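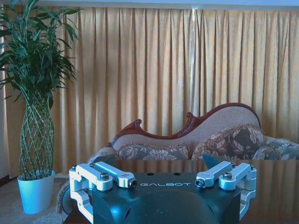
Backstage at the Novotley is in better shape than I have ever seen it, and I had a lovely time going round with the checklist before the company moves in. Most of my comments this time are about labels, so let me get the general one in first. Thin, widely spaced capitals in light grey, like the GALBOT lettering on that dark top panel, look very smart when you are close to them in good light, and they are exactly what I don't want on a rope, a fuse box or an exit route. Backstage we read things sideways, in blue light, with a prop under one arm. Fat letters, please, white on black or black on yellow, and big enough to read from the far side of the stage!

Walk-round done 16 May 2021 by Analyn Talavera, with Jerome Lumbao on the ladders and Edgardo Ignacio for the lighting items. Marks used: OK, FIX (do it before the first rehearsal), WATCH (fine for now, look again next time).

STAGE FLOOR AND WINGS

1. Stage floor free of splinters, raised screws and old tape. OK
Comment: Beautiful. The repaint has made such a difference, and the screws along the front edge have all been sunk properly. One scrap of carpet tape stage left, which I pulled up as I went.

2. Trapdoor closed, flush and bolted from below. OK
Comment: Jerome stood on it, then jumped on it. Solid. The new bolt slides with one finger.

3. Edge of stage marked and visible in low light. FIX
Comment: White line has worn away in front of the piano position. Everywhere else it shows up very well.

4. Wings clear to the full width of the marked walkway. FIX
Comment: Stage right is clear. Stage left has the two garden benches from December and a rolled-up sky cloth. I know everyone loves that sky cloth (so do I, it's gorgeous) but it can't live there. Hegyi store, top rack, there is room.

5. Treads and steps steady, with handrails tight. WATCH
Comment: The tall treads have a slight wobble on the upper rail. Tightened today. If it works loose again we'll want a longer bolt.

6. Glow tape on step edges. OK
Comment: All renewed, and cut so neatly. Whoever did this, thank you.

FLYING AND ROPES

7. Ropes free from fraying, glazing and damp. WATCH
Comment: Line 11 is going furry where it passes over the cleat. Not dangerous yet. All the rest ran sweetly through my hands.

8. Every line labelled at the cleat. FIX
Comment: The labels on 27 and 36 have been written over so often that I had to ask. Please replace the whole label, don't go over it again with the pen. New blanks are in the prompt desk drawer.

9. Safe load shown on each bar. OK
Comment: Clear and large, and you can read them from the floor. This is the style I'd like everywhere!

10. Nothing loose stored on the fly gallery. OK
Comment: Completely bare and swept. I nearly cheered.

ELECTRICAL

11. Cables off the floor or under ramps where people walk. FIX
Comment: One extension lead crosses the doorway to the scene dock. Edgardo says it's for the kettle. The kettle can move.

12. Plugs, leads and lamp housings free from damage. WATCH
Comment: Lantern 49 has a small nick in the outer cover of its lead, close to the plug. Edgardo has taken it out of use and hung a red tag on it. It stays down until the lead has been changed.

13. Safety chains fitted to all hanging lanterns. OK
Comment: Checked one by one from the ladder. It took ages and it was worth every minute.

14. Fuse board closed, clear in front, circuits named. FIX
Comment: Closed, yes. Clear, yes. Named, well, "misc" appears more often than I'd like. Edgardo is going to trace them with Marilou Lacson one evening, and I'm hoping to sit in, as I'd love to know what they all do.

15. Blue working lights all on. OK
Comment: Every one. The new one by the quick-change corner is a joy.

FIRE AND WAYS OUT

16. Both exit routes walked from end to end, doors opened. OK
Comment: The scene dock door used to need a shoulder. It now swings open with a light push.

17. Exit signs lit and readable from the stage. FIX
Comment: Lit, yes. From stage left you can't see the one over the dock door, as the new masking flat hides the first half of it. Shift the flat or move the sign.

18. Extinguishers in place, pins in, gauges in the green. OK
Comment: The one at the prompt desk had a hat on it. Hat returned to wardrobe.

19. Curtains and cloths treated, with dates on the hem. WATCH
Comment: Main curtain fine. I couldn't find a date on the sky cloth, so please look when it's unrolled at Hegyi.

DRESSING ROOMS AND WARDROBE

20. Irons and steamers off and unplugged when not in use. OK
Comment: Jennylyn Dalisay has put a wooden shelf up high for them with a hook for each lead. Wonderful idea, and I'm copying it at home.

21. Mirror lamps guarded. OK

22. First aid box full and in date. FIX
Comment: Plasters down to the tiny round ones. Eye wash needs replacing. Marilou to restock.

23. Hot water not scalding at the basins. OK
Comment: Nicely warm in both rooms, and the left-hand tap has stopped dripping at last.

The FIX items are on the board by the stage door. Initial them when they're done, and leave the old labels in the tray for me so I can check them against the plan.

Filed under: Backstage > Safety & Get-ins > Walk-round Sheets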